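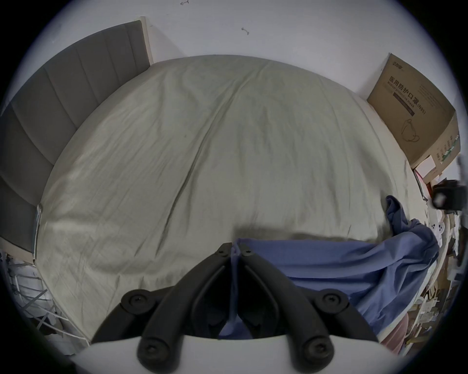 Photo: Yeison Urrego, Litholm

Speaker notes, Kostemville equipment planning day, 13 June 2022
Talk: What a hand-held gripper costs once you own it

Good morning, and thank you for having me back. I should say at the start that I'm not a roboticist. I do the budgets at Litholm, and I've ended up learning rather a lot about grippers by way of their invoices, so if anyone wants to talk about control theory over lunch, please go and find Yeison and leave me with my sandwich.

(Wait for people at the back to sit down.)

What I want to go through is how we planned the household work: bedding, clothes, boxes on floors, the sort of ordinary jobs people would like a robot to do one day. Our people go into rooms and do those jobs by hand, holding a gripper, and what it records is used for training later on. When the project was first put to me it was one line in a spreadsheet. It said "grippers", with a price of £995 each, and I very nearly signed it off as it stood. I'm glad Achilleas Kontogiannis rang me that afternoon and asked, very politely, what I thought we were going to mount on them.

So, the first slide on money. The £995 is the body and fingers from Flavateo. The camera is separate, and so are the brackets. We put down £300 per unit for the camera and its mounting, and I'd put down the same again. Please write the two figures on separate lines in your own plan, even if they come from one supplier. Cameras and fingers wear out at very different speeds, and a year on you'll want to see which of them has been eating the money.
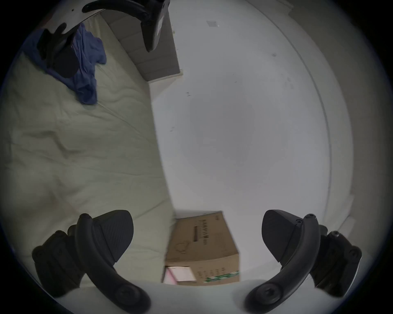
How many spare grippers should a small team buy?

One spare for every two in daily use is enough for most teams, provided the supplier can send parts within a fortnight.

That question comes up every time I give this talk, so I've moved it near the front. The bit about parts matters as much as the number. We once waited most of January for a hinge from the wrong supplier (I won't name them, they were very nice on the phone) and we had a paid operator doing filing. Ask for lead times in writing before you order, and ask for them part by part, not for the machine as a whole.

(Slow down here, I always rush this next section.)

Now, rooms. People forget rooms. Our first plan had a proper mock flat in it, with new furniture, and it was a lovely plan and we couldn't afford it. We went with ordinary bedrooms, lived-in ones, and spent the difference on operator hours. I'd still argue for that, though Achilleas would tell you he misses the mock flat and its tidy lighting. What you do need in the budget is travel, a little storage, and time at each end of the day for setting up and packing away. I allow 70 minutes a day for the two together, and I've been told off for being mean with it.

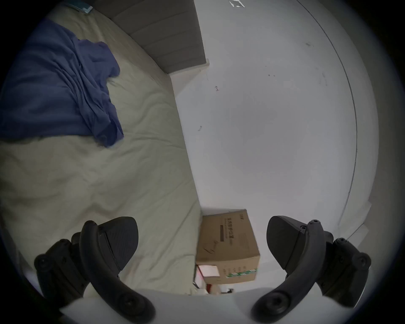

Consumables are the line I got most wrong, and I'd like to spend a minute on it so you can get it less wrong than I did. I had a single sum in there called "sundries", which is a word I've since banned from my own spreadsheets. Screws, cable ties, wipes, tape, all fair enough. But look at the inner faces of the fingers, with those fine ridges running over the pad on the left. Pads like that deserve a line of their own. Ask your supplier whether they're sold singly or in pairs, and whether an operator can change one without sending the whole finger back. Ahn, our second supplier, sells them in pairs, and I now order them with the grippers so that they arrive in the same delivery.

Last section is people, and then I'll let you go. Work out how many operators will be in one room at a time before you decide how many units to buy. We did it the other way round and had to redo the rota.

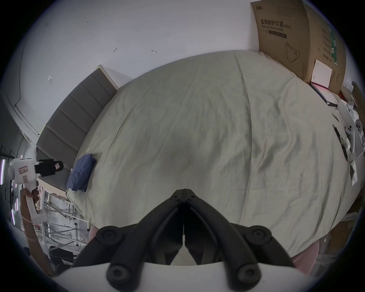
Bedroom session, with a second gripper in hand at the left.

If you have two people working together, budget for two complete sets, cameras included. Sharing a camera between them looks thrifty on paper and costs you half a morning. Yeison has the template spreadsheet on his laptop and is happy to pass it round; the yellow cells are the ones to change.

(Questions. If there's time, show the supplier comparison. If there isn't, tell them it's on the handout and remember to collect the clicker.)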